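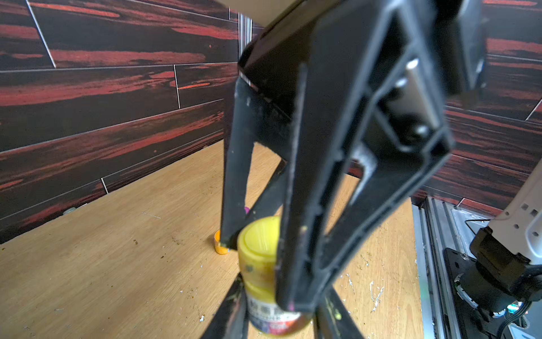 Gripper and yellow bottle on the demonstration table, Tovitz workshop open day.

Progress report to the Arkovberg fund, 27/06/2021
Prepared by Lucie Fehr

The open day set out in our funding agreement has now been held. It was moved from May so the second arm could be fitted and tested. Visitors came through in small groups and each group got one demonstration and time for questions. Urs Wieser ran the table and Waraporn Panyasiri looked after the door and the sign-in sheet.

We spent $2,789 of the visit budget, mostly on the safety briefing, printing and the bus from Nistine. Receipts are attached. The unspent part stays in the same budget line.

The program had two parts. In the first, one arm worked with a single item. In the second, both arms shared the table and worked with small coloured cups. Each session was planned for almost 6 minutes, and we left the same table layout in place for every group. We had to drop the talk on programming as the room was needed again in the afternoon. 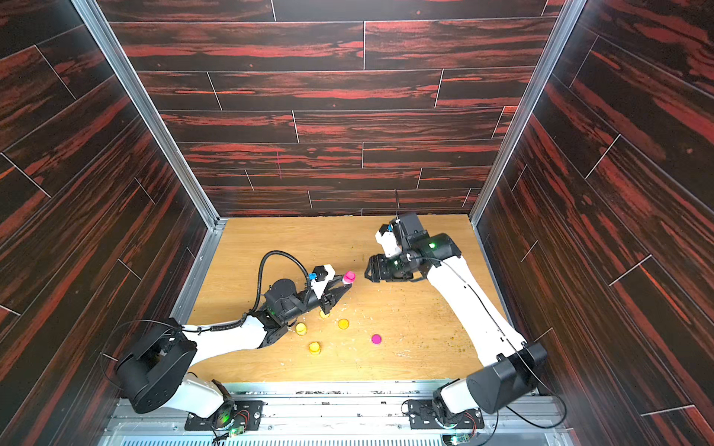
Meinrad Aigner wrote to us afterward that his group would have liked to see a task go wrong and hear how the operator gets it back on track. He also asked for a slower pace and a printed sheet to take home.

We agree with both points. Urs will write a short recovery segment for the next visit, and Zamfira Toma has started on the sheet. We ask that the fund approve 3 more visits under the current agreement, at no extra cost. The Zacharias site has offered its hall, and we will confirm the booking once we have your answer.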